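# Corduroy season at the Vitcombe house

I've been waiting all summer for this! The sorting weekend is finally here, and the whole upstairs of the Vitcombe house has been given over to winter clothes. Lamai Tanasarn started the tradition 8 years ago with one trunk and a lot of opinions about sleeves, and I still use her way of folding - sides in, then up from the hem, then smooth it with the flat of your hand and leave it alone.

My favorites are the wide-ribbed cords. Thin cord is lovely too, but the thick stuff holds a fold so well and the colors are pure fall: rust, mustard, olive, that deep tobacco brown I can never find in stores anymore.
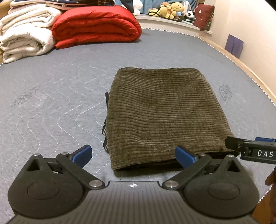

*Olive-brown corduroy, folded on the quilted mattress. Look at those ribs! The little bits of black striped trim peeking out at the side make me so happy.*

The mattress in the window room is the best folding table we have. It's the right height if you kneel, and the light is good enough to tell navy from black (harder than it sounds - I got two pairs of socks wrong last April).

Everything folded goes into the long drawers, heavy things at the bottom, with cedar blocks in the corners. The scarves are next, and there are 51 on my list, so more pictures once I've dug my way through them.

Posted 21 September 2019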